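Jesthorpe Two-Seater Slipcover

We've been making slipcovers at Stumura for over 10 years, and the Jesthorpe is the one our own families keep asking for! It started when Teresa Dolan got tired of fighting with covers that crept up every time somebody stood, so she cut a pattern with deep tuck-in flaps down both sides and across the back - and it stays put. Really put.

The fabric is a brushed cotton twill with a little stretch, washed before cutting so it won't shrink on you. Seat cushions get their own separate covers with zippers along the back edge, and the arm pieces are shaped for both square and rounded arms.

Fits: two-seaters up to 82 inches wide
Pieces: 5
Colors: Oat, Rust, Pine, Ink
Care: machine wash cool, hang to dry

Measure across the back from outside arm to outside arm (over the fullest part, please, with the tape held straight).
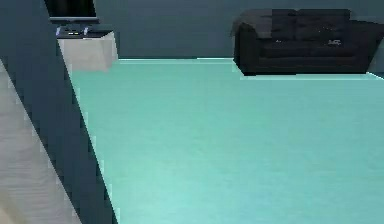 Black loveseat against a dark teal wall

Want to see the cloth first? Ask for a swatch card and Aoife Buckley will mail you all four colors. We love hearing which one you pick - Rust is way ahead in the workroom right now!

Matching piece: Wikero footstool cover, sold separately.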